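Musico Workshop: Progress Report to the Arneo Fund
Project: Two-Arm Handling of Soft Packaging
Report date: 2 May 2026
Status: Delayed, with one fault open

1. Purpose of this report

This report covers the period since the December review. It gives the Fund an account of the fault that stopped work on the handling cell, the steps taken since, and the effect on the remaining milestones. The Fund's monitoring officer was told of the stoppage by telephone on the day it occurred and received a short written notice afterwards. The present report replaces that notice, which was prepared before the logs had been read and which gave the wrong cause.

2. Work planned for the period

The grant supports the development of a low-cost cell in which two small arms pick up, pass and set down thin printed packaging. Under the agreed plan, Musico was to complete 500 handling cycles with flexible items, of which 400 were to be two-handed. The control software, Pokunach, was to be moved to its second release before the cycles began, and the results were to be passed to Zakaria, our packaging partner, for comparison with its own hand-packing records.

The software release was completed on time. The handling cycles began as planned and were suspended after 300 had been recorded. No cycles have been added to the formal count since.

3. Description of the fault

The stoppage occurred during a two-handed hold. Both grippers had closed on a single piece of film packaging and the arms were under instruction to draw it gently apart until it lay flat. The right arm stopped responding to commands. Its motors remained powered and kept their last position, while the left arm continued to travel for a short time before its own load limit was reached. The film tore. The operator pressed the emergency stop and both arms were brought to rest.

There was no injury. The operator was seated outside the reach of both arms, in line with the written procedure. One gripper finger on the left arm was split and has been replaced from stock. The torn item was kept with the incident record. 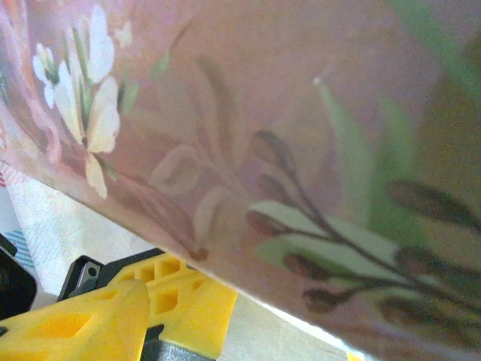 The first explanation offered was slippage. Thin film with a smooth finish is difficult to grip evenly, and the team had already recorded several cases in which an item turned in the fingers during a pull. The early notice to the Fund therefore stated that the item had slipped and that the left arm had overrun as a result. The logs do not support this. The load reading on the right gripper was steady up to the moment at which all readings from that arm ceased, and the readings from every joint ceased together. A slip would have shown as a fall in load on one joint only.

The cause is now considered to be a brief loss of communication on the right arm's cable. The connector at the base was found to be seated but not fully latched. When the arm was moved by hand through the same path, the cable drew tight near the end of the movement and the fault could be repeated. It could not be repeated once the connector had been latched and more slack allowed.

4. Safety finding

The communication fault is minor in itself. The more serious finding concerns the response of the system. Under the second release of Pokunach, each arm was supervised separately. When one arm was lost, the other was given no instruction to stop. In single-arm work this arrangement carries little risk. In two-handed work, where the arms are joined through the item they are holding, it allows one arm to pull against another that can no longer answer.

The risk assessment submitted with the original application did not cover this case. It treated the two arms as independent machines, each with its own stop condition, and considered contact between the arms but not a shared load. Musico accepts that this was an omission on its part. The assessment has been rewritten and is supplied as Annex B.

5. Action taken

The following steps have been completed:

Linked stop. Loss of readings from either arm now halts both. The change has been tested by unplugging each arm in turn while the cell was moving without an item, and again with an item held.

Release on fault. After a linked stop, the grippers stay closed until the operator confirms that the item may be released. An automatic release was considered and rejected, as the arms may be under tension at the time.

Cable routing. The cable on each arm has been re-run with a longer loop at the wrist. Connectors at both bases are checked for latching before the first run of each session and the check is signed.

Load limit. The limit for two-handed pulls has been lowered. Some stiffer items can no longer be drawn fully flat at this setting, and the team regards this as acceptable for the present.

One step remains open. The supplier of the arm electronics has been asked whether the control board can be set to relax the motors when communication is lost. A reply has been received asking for further details, which have been sent. Until the matter is settled, the fault will remain listed as open in the project register.

6. Present position

The cell has been returned to limited use under supervision. Trial holds are being carried out at reduced speed with printed film packaging, using both arms, and these are recorded separately from the formal cycles.
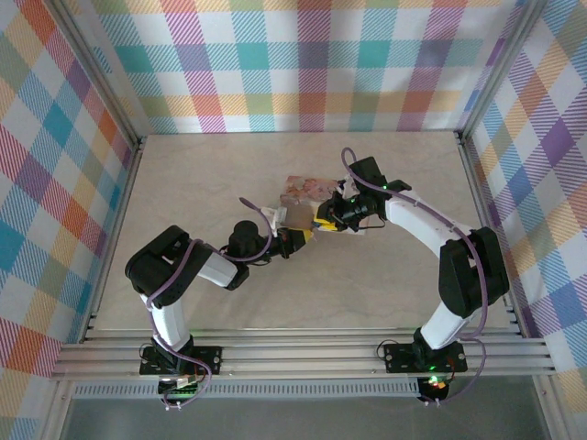

Figure 2. The handling cell during work with printed film packaging, viewed from above.

Reduced-speed working has brought a further difficulty to light. Crumpled film does not offer a clear edge for the second gripper, and at the lower speed the time allowed for finding a grip often expires. The program then abandons the attempt and returns both arms to rest. This is a safe outcome, but it is a slow one, and it accounts for much of the operator time booked in the latest claim. The time allowance will be lengthened in the next software update. We do not propose to raise the speed in order to recover time until the open item in section 5 has been closed.

A smaller matter concerns the wrist cameras. With large patterned items held close to the gripper, the print can fill most of the view and the program has some trouble telling the edge of the film from the edge of a printed shape. Zakaria has offered plain stock of the same weight so that the two can be compared. Delivery has been agreed in principle and no charge will be made to the grant.

7. Effect on milestones and budget

Milestone 3 (completion of the formal cycles) will not be met by the agreed date. Musico requests an extension of 2 months. Milestone 4 (transfer of results to Zakaria) depends on Milestone 3 and would move by the same period. Milestone 5 (final report) is not affected.

The cycles recorded before the stoppage were made with the earlier supervision arrangement and the higher load limit. Musico proposes to keep the single-arm results and to repeat all of the two-handed ones, so that the final data come from one configuration. The Fund's agreement to this is requested, as it alters the method set out in the grant letter.

No additional funding is sought. The replacement finger and new cables were met from the consumables heading. The extra operator time can be covered by moving money from the travel heading, where the planned visit to Zakaria has been replaced by remote meetings. A revised budget table is supplied as Annex C.

8. Decisions requested

The Fund is asked to approve the extension described in section 7, to agree to the repetition of the two-handed cycles, and to confirm that the revised risk assessment at Annex B may stand in place of the one submitted with the application. Formal cycles will not restart before written confirmation of the last of these has been received.

Annex A: Incident record and log extracts
Annex B: Revised risk assessment
Annex C: Revised budget table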